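Keeping the Cable Clear: A Morning at the Plomport Cell

At the Plomport food-handling laboratory, the first task of the day is performed without power.

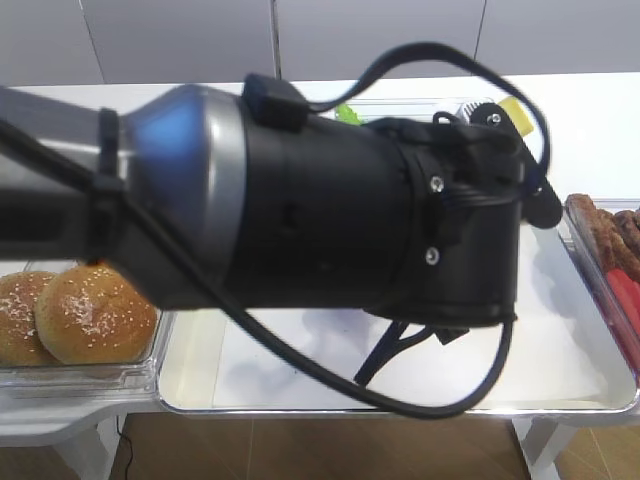

The arm over the tray at Plomport, with its cable looped over the gripper and back beneath it. Buns are set out at left.

Gudrun Skjelbred begins by taking hold of the cable close to the arm and following it with two fingers all the way to the gripper. She is feeling for flat spots, nicks and any place where the jacket has gone stiff. The cell was built to assemble simple meals from prepared ingredients, and Skjelbred has been responsible for its upkeep since Watel, the engineering firm that employs her, took over the maintenance contract.

"The joints are sealed and the motors are very good," she said. "The cable is bent every time the wrist turns. It deserves the most attention, and it is the part people forget to put on the schedule."

The inspection follows a written procedure that Watel introduced in October. Before that, the cable was replaced only when the gripper stopped answering. One such failure took place during a long run of sandwich assembly and left the cell out of service for seven days while a replacement was shipped. The new procedure calls for a check by hand every morning and a full replacement after 2000 hours of operation, whether or not any wear has been found.

Routing is the most debated part of the work. A cable drawn tight along the arm looks orderly, but it pulls at the connector when the wrist reaches the end of its travel. A cable with too much slack may drag across the food or catch on a container. Watel's procedure settles on a generous loop, anchored on the arm link behind the wrist and left free from there to the gripper. The length of that free section is set at 275 centimeters. Skjelbred measures it with a cloth tape before the cable is fitted, and marks both ends with paint.

Once the cable has been fitted, the wrist is turned slowly by hand control through its full range, first in one direction and then in the other. Skjelbred stands at the side of the table during this test and watches the lowest point of the loop. If it touches the tray in any position, the anchor is moved back and the test is repeated. She enters the final anchor position in the cell's log, a paper notebook - the third since the cell was commissioned.

The fingers are treated separately. They are removed at the end of each shift, washed, and left on a rack overnight. In the morning they are refitted with a torque driver, and the gripper is closed on a plain steel gauge to confirm that the tips meet evenly. A difference that can be felt with a fingernail is enough to send the pair back for adjustment. Soft foods are unforgiving in this respect. A bun held slightly off center will turn as it is lifted, and its lower half may land with the cut side facing down.

The placement of the ingredients has been revised several times. Skála, the software used to plan the arm's movements, stores a position for each container, and the operators are expected to keep to the plan. Zetness, a smaller company that supplies the containers, has agreed to mold a shallow foot into its next series so that they will sit more firmly. Until those are delivered, the position of each container is checked against the plan before the first run.

The whole routine takes 45 minutes when no fault is found. Skjelbred has resisted requests to shorten it, though she has agreed to move the finger check ahead of the cable test so that operators can begin laying out the food sooner. Watel is now preparing the same procedure for seven other cells under its care. Most of them use a shorter arm, and the length of the free section will have to be worked out again for each one.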